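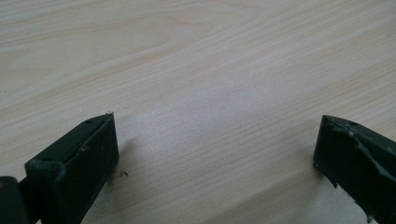

Quit the gym. Well, paused it. They charge you either way for the first month so whatever.

Started walking to work instead, the long way, past the old Achterberg bakery and up the hill by Tremen Street. 2000 steps before coffee. My knees have opinions. Out the door by 7 which means bed at a decent hour, which means no more "one more episode" – that part is going badly.

Things I've learned so far: cheap socks are not cheap. Rain jackets lie. The hill is worse on Saturday for some reason, maybe becuase I'm in no rush and have time to notice it.

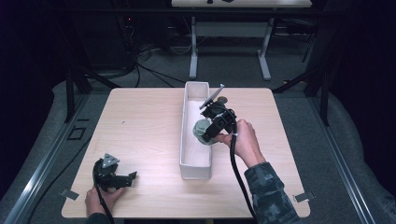 White box, white cloth, camo sleeve.

Anyway. Spent way too long last night reading shoe reviews. Everybody loves the Palix ones, then halfway down somebody says the heel goes after 200 miles and now I don't trust any of it. Might just wear the old pair till they fall apart.

Also the crosswalk by the Prumeck building takes forever. I've started doing calf raises while I wait. Got a look from a guy on a bike. Fine.

More next week if I keep it up, got to run – dinner's on and teh rice is boiling over.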